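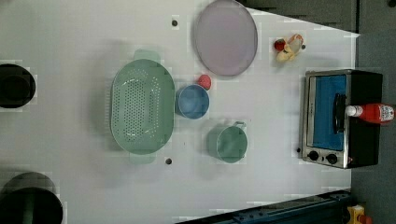

玩具厨房角:薄荷绿沥水篮、杯子和小烤箱

玩具图书馆的厨房组合回来啦!

去年九月我们把旧的那套收起来以后,几乎每周都有小朋友在柜台前踮着脚问:“厨房呢?”现在可以高高兴兴地告诉大家,新的一套已经整理好,从2019年1月7日起在 Haworth 分馆外借,编号470,每次可以借3周。

我自己最喜欢那只椭圆形的薄荷绿沥水篮,满身小圆孔,两头各有一个把手,两个孩子可以一人抓一头(Halima Mushi 家的双胞胎试玩那天就是这么抬着满屋子跑的)。拿它“洗菜”,洗完倒进淡紫色的圆盘,再端去烤,一顿饭就这么张罗起来了。蓝色小杯子和带把手的绿杯子也很抢手,下午茶全靠它们!

小烤箱是这次的大明星:黑色机身,银色前框,还有两个黑色旋钮。Evie Ackroyd 带着学前班来的时候,队伍一直排到了图画书架那边,有个小姑娘烤了整整一上午的“鸡”,谁来都要请人尝一口。红瓶子白盖子的那一瓶,孩子们一致认定是番茄酱,什么菜都要挤一点。

借回家的朋友请留意两件小事:食物配件个头小,还的时候麻烦对着袋子里的清单点一遍;塑料件用温水擦洗就好,烤箱只用干布擦,别泡水。

家里若有闲置的玩具锅铲、小碗或者布做的蔬菜,也非常欢迎捐来,交给柜台的 Carol Sowerby 就行。我们特别想要一口带盖的小汤锅,已经有好几位小厨师点名要煮面了!

预约请到柜台登记,或者在 Skivcombe 分馆留言,我们会帮您转过来。

Kirsty Lambert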